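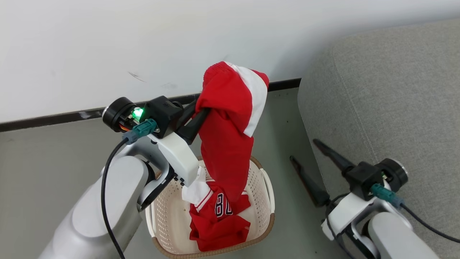

A red garment over the laundry basket

How to Brush Your Dog's Teeth at Home

Brushing a dog's teeth sounds like a wrestling match, but most dogs take to it beautifully if you go slowly. Two weeks of tiny sessions got our Leckie, a very opinionated terrier mix, from clamping her mouth shut to trotting over when she hears the drawer open!

What you need

A soft toothbrush with a small head, or a finger brush for little mouths
Toothpaste made for dogs (poultry flavor is the big favorite in our house)
An old towel
A few tiny treats

Please don't use your own toothpaste. Many human brands contain fluoride, and some contain xylitol, a sweetener that is poisonous to dogs.

Step 1: Get the mouth used to hands

Pick a time when your dog is already relaxed. We like 7 in the evening, after the walk and before the couch. Sit beside your dog, not over them, rest a hand under the chin and lift the lip for a second or two. Praise, treat, done. Do this for three or four days, and add a gentle rub along the outside of the gums once your dog stays loose and comfortable.

Step 2: Introduce the paste

Put a dab on your finger and let your dog lick it off. The next day, rub a little on the front teeth. If the flavor gets a dirty look, try another one - it really does make a difference.

Step 3: Bring in the brush

Let your dog lick paste from the bristles first. When that goes well, lift the lip and brush one or two of the long canine teeth with small circles, holding the bristles at a slant toward the gum line. Stop there, even if it's going great (I know, it's tempting to keep going!).

Step 4: Work toward the back

Add a couple of teeth each time. The big upper teeth at the back collect the most tartar, so slide the brush inside the cheek to reach them. You don't have to pry the mouth open. The outside surfaces matter most, and the tongue does a fair amount of cleaning on the inside.

How often?

Daily is best. Every other day is still well worth doing, and a missed night is nothing to fret over.

If you have a puppy

Start the lip lifting as soon as they settle in, but keep it very light while the adult teeth are coming through. Gums can be sore at 16 or 18 weeks, and a rough session then can put a pup off the brush for a long time.

When to call your vet

Make an appointment if you notice bleeding that keeps coming back, a loose or broken tooth, a swollen face, very strong breath, or a dog who suddenly chews on one side only. Brushing won't remove hard brown tartar that's already there. Your vet can clean that off, and then you get to start fresh with a lovely clean mouth!

Rinse the brush after every use, let it air dry, and swap it for a new one when the bristles start to splay.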